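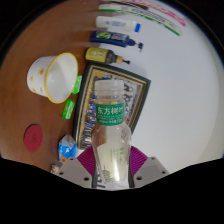

Dultska, May 2019

4. Collecting the demonstrations

4.1 How we ended up holding the robot ourselves

The original plan for our final-year project was to steer the arm in the Igwe Building with a joystick and record whatever it did. We tried that for most of March and I can't say I enjoyed it. Picking up one cup took ages, my wrist hurt, and half the recordings were of the arm wobbling above the table while I worked out which way was left. So we swapped the joystick for a hand-held gripper with a camera on it, which we call Norby (it was a long term and it needed a name). You hold it, you squeeze, you pick the thing up, and the recording is made from the gripper's own point of view. The arm gets to learn from those recordings later on.

The fingers are the soft ribbed kind and ours are bright magenta. The colour was a matter of what filament was left in the club cupboard, but I've grown fond of it, and it does make the fingers very easy to pick out from a brown table. They bend around whatever they close on, so a round bottle gets held along a decent length of the finger and doesn't have to be lined up perfectly. The plates that carry them are stiff and screwed on, and I'd check those screws at the start of every session if you copy our design. Ours worked loose twice and we lost an afternoon of data the first time, before anybody noticed that one finger was sitting lower than the other.

4.2 The table

We wanted ordinary clutter. Earlier student projects at the club had used painted blocks on a plain board, and their models did beautifully until somebody put a mug down. For ours we used a proper wooden table with a row of everyday things along the back: pump bottles, a gift bag, a framed group picture, a cup with little yellow spots on it. Most of these never get picked up at all. They're there to be ignored, which sounds easy and was the hardest thing in the whole project for the model to learn. 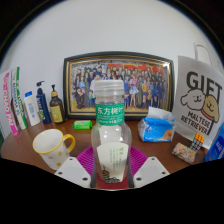

The gift bag gave us the most grief. It's big and pale with heavy black lettering, and our first model seemed to decide that large black letters were the most interesting thing in the world. It would set off towards the right place, then drift off to the side as soon as the bag came into view. We could have taken the bag away, and there was a fairly lively discussion about doing exactly that, but I'm glad we left it in. Moving it a little between sessions sorted the drifting out after a while. We also shuffled the smaller bits and pieces from one session to the next, without any clever scheme behind it. Whoever was setting up just put them down wherever they liked.

For the task itself we settled on a clear plastic bottle with a green label. Clear plastic is a pain! The edges come and go depending on where the light is, you can see the background straight through it, and the model has to make do with a cap, a label and a few bright spots. If I were starting again and wanted an easy life I'd pick something like the cup. But we'd promised the course tutors a task that wasn't trivial, and I think the bottle earned its place.

4.3 What counts as one demonstration

Each demonstration starts with the gripper open and pulled back from the table. The person holding it moves in, closes the fingers on the bottle, lifts it, puts it down somewhere else and backs away again. We asked everyone to go at the speed they'd use to clear up after tea and to keep their other hand out of it. People were surprisingly bad at that second part (me included), and you'd get a stray hand steadying the bottle at the very last moment. Those clips had to go. 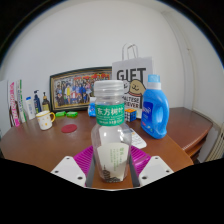
Another habit we had to train out of people was coming in from straight above. It feels natural when you're standing up, but the arm can't copy it without hitting its own elbow joint, so we put a chair by the table and made everyone sit down. The recordings got a lot more alike after that. I did worry they'd become too alike, and for the last few sessions we let people lean a bit to either side.

By the end we had 1162 demonstrations. We threw out 106 of them, mostly for hands, dropped bottles and one memorable run where the recording carried on through somebody's lunch. I went through the rejects myself with a mug of coffee and a spreadsheet, and I'd still argue over a few. The rest went to the Romik training scripts with no further tidying.

4.4 Trying it on the arm

We bolted the same sort of fingers to the arm, set the table up again and ran 100 trials. It failed in 27 of them. That's more than I'd hoped for, though a good deal better than anything we got out of the joystick. Most of the failures look much the same: the fingers arrive in the right place and close slightly too early, so the bottle gets nudged along the table and the arm lifts a handful of air. I suspect our timing between the picture and the squeeze signal was a little off during the early sessions, and we didn't keep good enough notes to check.

The starting view matters too. When the fingers begin wide open, with the whole table in sight (Figure 1), the arm nearly always heads the right way. If we started it close in, it sometimes just sat there.
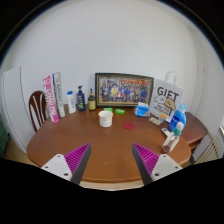 Figure 1. Gripper open over the oval table, with the spotted cup and red coaster in front and the clear bottle to the right.

We haven't tried other tables yet. The next group has asked to borrow Norby for the autumn, and I've left them a bag of spare screws.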